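Hochzeitsmesse auf Gut Stillska: ein langer Samstagsbummel ohne Eile

Eigentlich wollten wir nur kurz vorbeischauen, und dann sind wir doch bis abends geblieben – so schön war es! 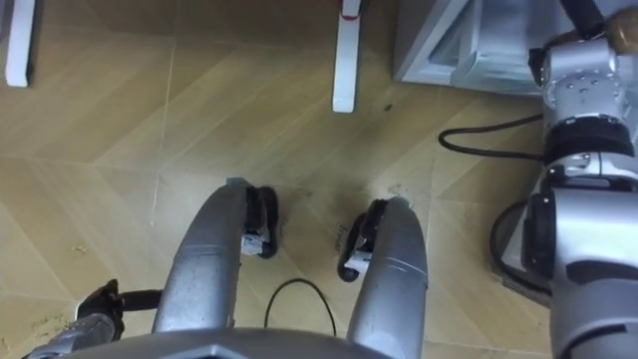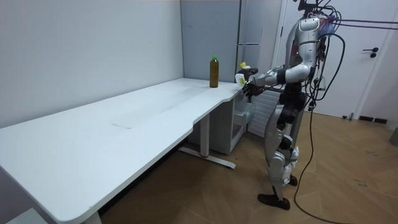
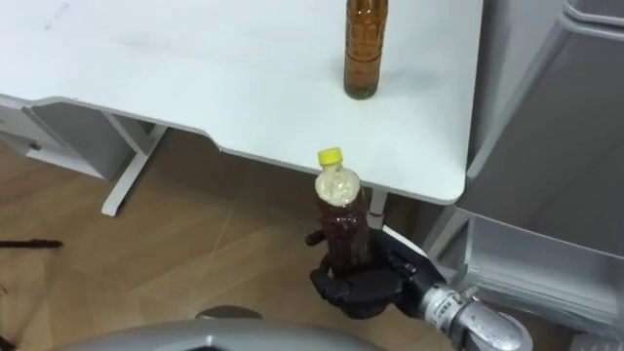 Seite 68

Gut Stillska liegt ein Stück hinter Flendale, und im Mai blüht dort wirklich alles. Schon die Auffahrt mit den alten Kastanien hat uns ganz sentimental gemacht (mein Mann hat es bestritten, aber ich habe es gesehen). In der Scheune hatten 20 Aussteller aufgebaut, vom Tortenatelier Clotine bis zur Papeterie Ackroyd, deren handgeschöpfte Einladungen ich am liebsten alle mitgenommen hätte.

Bei Clotine durften wir Zitrone mit Holunder probieren, und ja, ich bin zweimal hingegangen! Für die Scheune samt Garten zahlt man in der Nebensaison 2.000 Euro, Stühle und Lichterketten inbegriffen, das Brautzimmer unterm Dach kommt extra dazu. Um 16 Uhr gab es noch eine Probetrauung unter der Linde, mit Geige und ein bisschen Wind im Schleier. Wer im Herbst hinfährt, sollte feste Schuhe einpacken, der Weg zum Teich ist ziemlich holprig.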